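Soup for 12 and a sore thumb

11/02/2021

So I finally said yes to cooking for the choir supper, and of course I said yes before asking how many people were coming. Twelve! I have a pot that does five if everybody is polite about it.

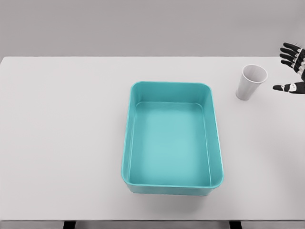 Nawal Abou Zeid lent me her big pot in the end (the one with the dented lid, which I love, and which I'm trying very hard not to fall so in love with that I forget to give it back). I drove over to get it after work and stayed for two cups of tea and a long story about her sister's kitchen floor. By the time I got home it was dark and I still hadn't peeled a single thing.

The squash came from Kamil, who grew far too many this year and leaves them on people's steps like kittens. I roasted two, and that's where the thumb comes in. My knife is fine for onions and hopeless for squash – it got stuck halfway through and I banged the whole business on the counter until it gave up, and so did a bit of my thumb. Three bandages. The only ones left in the drawer were the dinosaur kind, so I looked very festive.

I used my aunt's recipe, or what I remember of it. Onions first, low and slow, then the squash, an apple, a spoonful of mustard and way more black pepper than you'd think. She used to put in caraway too, and I went back and forth on it all evening. Boris Jireš hates caraway and says so every time there's bread. I left it out of the pot and put a little dish of it on the table, and then he took some! I didn't say a word.

We sang before we ate, which I think was a mistake, because the altos could smell the soup and rushed every single entrance. Svatopluk kept stopping us at bar 78, the same bar as last time, the one where the tenors go up and we're supposed to wait for them. We don't wait. We never wait. He was pretty nice about it, considering, and we'll do it again next week from the top of the page.

There was almost nothing left to bring home, just a jar's worth, and I ate that standing up at 11 at night with the heel of the rye loaf. It was better than it had been at supper. I should have made it the day before – writing that down for next time. Also: buy regular bandages, call Nawal about the pot, and find out what happened to my good ladle. I know I took it with me and I know I washed it, and it is not in the car.

Going to bed. I've still got bar 78 going around in my head, and we're still coming in early.

Filed under: Everyday, Food, Choir

Get new entries by email. Enter your address to subscribe. You can unsubscribe at any time.

© 2021 Gilidia Diaries | Contact | Back to top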